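Tatilgate T5 Shelf Arm
Mobile picking and restocking arm for small shops

Overview
Specifications
Demonstration day
Ordering

The T5 is a single arm on a wheeled base, made for picking and facing up bottled goods on ordinary shop racking. It works in the aisle and needs no rails, floor tape or changes to the shelves. The base runs from a standard wall outlet or from its own battery, and one person can roll it through a shop door.

The two-finger gripper has jointed metal links and black fingertips. A small camera sits at the wrist and gives the arm a close look at whatever it is reaching for. Fingertips wear with use and can be changed in the shop with the key supplied.
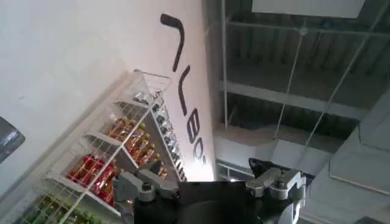

Mokville, October

The T5 was on show for one Sunday at the Triltlow training store in Mokville. Doors opened at 10 and people came and went until late afternoon. Jonatan Torvik ran the arm and Lovisa Haugen took questions at the bench beside the door.

The rack was white wire, stocked with bottles and grouped by colour – clear on the topmost level, then orange and amber, then red, with green lower down. Wire racking is a fair test. The fine grid gives the camera a lot of thin lines to sort out, and shiny wrappers like those on the red bottles throw back the store lights. We left the lights on full all day.

Visitors chose the bottle by pointing to it on a tablet. The arm worked out its approach, picked the bottle, held it clear of the shelf and put it back. The longest session ran 55 minutes without a stop. Most of the questions were about glass, and the answer is that the T5 will handle it, but the grip force has to be set lower and the arm slowed down. Both settings are in the shop menu.

A grocer from up the road asked whether it could reach behind a wire shelf front. It can reach over one, provided there is a hand's width of space above the bottle. It won't reach through the grid.

Specifications
Base width: 557 mm
Gripper: two-finger, parallel or angled grip
Camera: wrist mounted, colour
Battery life: nearly 5 hours of picking
Power: wall outlet or battery
Control: tablet (supplied) or shop network
Shelf types: wire, sheet metal, solid board

In the box
Arm and base, tablet, charging lead, spare fingertips, fingertip key, printed set-up guide.

Options
Lazăr soft fingertips, for thin plastic and fruit
Second battery
Tall mast, for racking above shoulder height
Weatherproof cover for transport

Set-up
Allow a morning. The arm has to be driven past each rack once so it can learn where the shelf edges are. If you move a rack or change the shelf heights, that rack has to be done again – the others keep their settings. Stock can stay on the shelves while you do it.

Demonstrations
We can bring the T5 to your store or you can book a time at Mokville. For a visit to your own premises we need a clear aisle, one wall outlet and a rack with your usual stock on it. Please tell us ahead of time if you'd like to see the soft fingertips. Write to Lovisa Haugen at the Tatilgate sales desk.

Price on request. Lease terms available.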